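Buying hand grippers for a small parts bench, one pair or two?
Filed under: Workshop & Automation > Budgets and buying
Last updated: October

Deming Xue

Hi all, hoping somebody who has been through this can save me some money. I do small connector work at a shared shop in Lillgate and I've been given $2000 to get us set up with hand-held grippers, the kind you squeeze yourself, so we can record the jobs now and put an arm on the bench next year (if the arm ever gets approved, ha). The parts are tiny. Most of them would get lost under a fingernail.

I've been trying out a pair on loan and I like them a lot more than I thought I would! The linkage kind with the bushings pressed into the joints. My problem is that the quote from Jaunzems is $700 for each gripper, and once I buy a left and a right there's only enough left over for spare fingers and maybe a decent lamp. The other quote, from Bastley, is cheaper but they won't sell fingers separately, you have to buy the whole front end again. 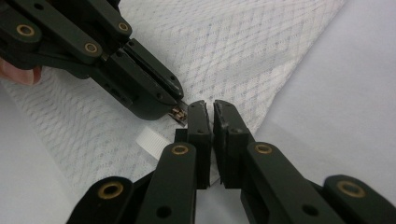
So do I get the two good ones and live with no backup, or go cheaper and have a third sitting in the drawer? Also does anyone budget for the bench itself? I've been working on a cloth over a white table and I have no idea if that's what people do long term or if I should be pricing a proper mat. Shipping to Lillgate is not included in either quote, by the way, and I forgot to ask about it until Tuesday.

Zixuan Wan

Get the two good ones. I bought for a shop in Murkoncombe last year and went the other way, three cheap ones, and I regretted it by the second month. With small parts it all comes down to the finger tips. They chip, they wear, the flat faces stop meeting properly and then you're chasing a connector across the table all afternoon. If you can't buy fingers on their own you are going to be paying for a front end every time, so that "cheap" quote isn't cheap for long.

What I'd do with your $600 left over: ask for 8 spare fingers before you ask for anything else, and get the price in writing. Then bushings, a small bag. Ask if theirs are a standard size, mine were and I got them from the hardware place for next to nothing. Then shipping. Leave the lamp for last, you can borrow a lamp.

On the bench, cloth is fine! I still use one. It stops little metal bits from bouncing and you can shake it out at the end of the day. Only thing is I tape the edges down, mine kept creeping. A mat is nice but I wouldn't spend this year's money on it. Oh and ask how long the loan pair can stay with you, ours let us keep them for over 2 weeks after the order went in, so we didn't have to stop.

benchrat_40

depends what your doing with it. I'd wait till the arm is approved, otherwise you might buy grippers that don't match it. ask them first if the same fingers fit both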